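讲稿备注：一只量酒器教会我们的规划器什么叫谦虚
2018年7月，内部技术分享
主讲：Waqas Soomro

开场（别超过两分钟）

先自我介绍，Skovier 组，写规划器的。感谢 Homa Safavi 借我她的幻灯片模板，丑的部分是我自己加的。

问一句：在座有谁的抓取成功率是在纯色方块上测的？等人举手。我自己先举。

一、我们原来以为的软件

Mirkomeo 是一套三层的东西：感知出位姿，规划出轨迹，控制去执行。架构图上三个方框，两个箭头，画得很漂亮，投资人喜欢。箭头里装着什么，图上没写。答案是：坐标系转换，以及 Bheki Kruger 的三个周末。

讲一下时间戳的事。感知给出的位姿晚76毫秒，规划器照单全收，态度非常信任。静止的物体看不出毛病，手臂一动，误差就全进了末端。后来改成按图像采集时刻去查关节状态，补丁很短，开会讨论它的时间很长。

二、为什么选调酒任务

（停顿，让大家看一会儿。）

任务序列：夹起量酒器，放到杯子旁边，再从碗里取冰。人做起来不用动脑子，所以我们当初估的工期也没怎么动脑子。

感知这边要面对三种材料。不锈钢反光，量酒器又是横躺着的，两头都是杯口，一大一小，位姿估计时不时把头尾认反。玻璃杯透出底下的棕色纸，深度图里它基本等于一个礼貌的空洞。冰块也透明，堆在浅绿色的碗里，分割网络一律报告“碗，置信度很高”。

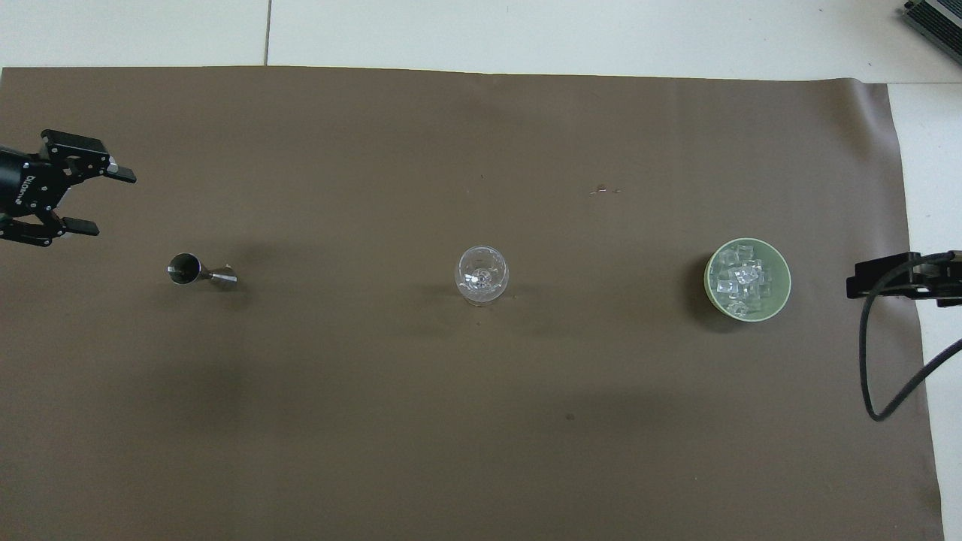 三、规划器改了什么

1. 头尾歧义不再由感知拍板。两个假设一起传下来，规划器挑一个两种情况下都能夹的姿态，通常是夹中间的细腰。夹爪是平行两指，对细腰很友好。

2. 透明物体用膨胀过的包围体做碰撞检查。膨胀系数是配置项，请不要再有人在代码里写死。（看 Trefor Ifans 一眼，笑一下，继续。）

3. 线缆进碰撞模型。以前模型里没有线缆，规划器认为世界上不存在线缆，现实持不同意见。目前用一串胶囊体近似，形状每次开机前手动校一遍，粗糙，够用。

4. 采样上限从1000降到492。492是 Rozália Skála 调出来的，问她为什么，她说曲线在那里拐弯。我看过曲线，确实拐弯。

四、控制层的一点坦白

夹持力阈值仍然是查表，表里每种物体一行。冰块那一行现在写着“待定”，已经写了很久。滑移检测的分支在 Ntuli 仓库里，欢迎评审，尤其欢迎带着测试用例来评审。

五、工具

回放工具 Zudia 要现场演示。提前打开，别在台上等它加载，上次等得大家开始看手机。重点演示：拖动时间轴，同时看图像、两个位姿假设和规划结果。查头尾认反的问题，以前翻日志要一下午，现在拖几下就能定位到哪一帧。

若网络不通，跳过演示，直接讲第三节的第1条，多讲两句细腰。

可能被问到的

为什么不换掉透明物体？换过，用不透明的塑料杯，指标立刻好看，后面接的任务一个都没变容易。

为什么不端到端？Homa 会替我回答，她坐第二排，已经准备好了。

什么时候合进主干？10月。第2条和第3条先合，其余看评审进度。

备用页在最后，放的是延时补偿前后的误差曲线，纵轴单位是毫米，有人问再翻。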